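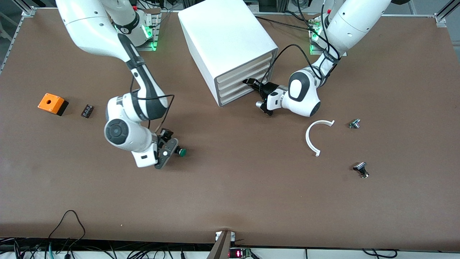
How many drawers does a desk really need? Fewer than you think, and one small cabinet will see most people through, so long as you're strict about what goes in it.

I say this as someone who once owned 14 of the things. Desk drawers, bedside drawers, a plan chest I bought at an auction near Fusmont and had to leave in the hall for the whole of May as it wouldn't go round the bend in the stairs. Every one of them was full, and I still couldn't find a stamp!

So this spring I had a proper go at it. I tipped the lot out on the spare bed and gave myself 30 minutes a drawer (hopeless, I spent the first half hour reading old birthday cards). Pens that wrote stayed. Takeaway menus went, even the one from the Joneo, which I was oddly sad about. I found 156 loose staples in a mint tin, and yes, I did sit there and count them, and yes, it was raining.

What I've ended up with is a plain white cabinet on the desk. I looked at a lovely oak one in Blomqvist, priced at £180, and walked round the shop twice before putting my purse away. White suits me better anyway. It doesn't argue with the brown of the desk, and a flat top gives me somewhere to put my tea.

A few things I've learned, mostly by getting them wrong. Put the stuff you reach for daily at the front, where you can get at it without rummaging. Line the bottom with something, wallpaper offcuts are fine, or everything slides to the back when you shut it. Chargers want their own space, well away from anything with a string or a ribbon. And do leave one drawer for rubbish! I tried going without and the bits and bobs just moved to the fruit bowl.

The plan chest has gone to a print studio in Multov, where they keep paper in it. Four people came to carry it out, and it still took a chunk off the door frame.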